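Seltix Household Textile Word List

Version 3, updated in March

What is in this package

The word list collects 476 terms for cloths, covers and towels used in the home. Each term has a short explanation in plain English, and 200 of them have also a regional variant. The list was started in Grarkstead for a small translation office, and it is now free for everybody to use.

Files

terms.csv contains the main list, one term per line.
variants.csv contains the regional variants, joined by the term number.
sources.txt names the shop catalogues and sewing books which were read.

Columns in terms.csv

number, term, group, explanation, note

The group is one of these words: table, bed, kitchen, bath, window. A term which fits two groups is given only once, under the group where it is more common. For example "runner" is under table, although some catalogues use it for beds also.

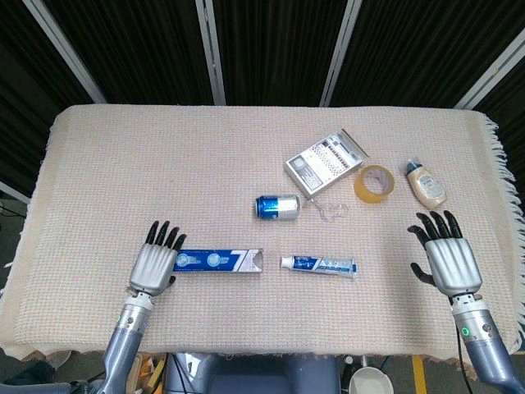

Weave names were the most difficult part. "Waffle" and "honeycomb" are used in many shops for the same cloth, so they share one explanation and the note points from one to the other. "Fringe" and "tassel" are kept as separate terms. In 18 cases the sources did not agree, and the note column then says "disputed".

Known problems

The window group is thin, with only 87 terms. Old words for lace curtains are mostly missing. Spelling is British in all columns, but a few American forms remain in variants.csv.

How to use it

The files are saved as UTF-8, with a comma as separator. If your spreadsheet shows strange signs, please choose the encoding by hand when you open the file.

Licence

You may copy and change the list, also for paid work. Please mention Seltix and the version number. Corrections are welcome through the Gusska page, with the term number in the subject line.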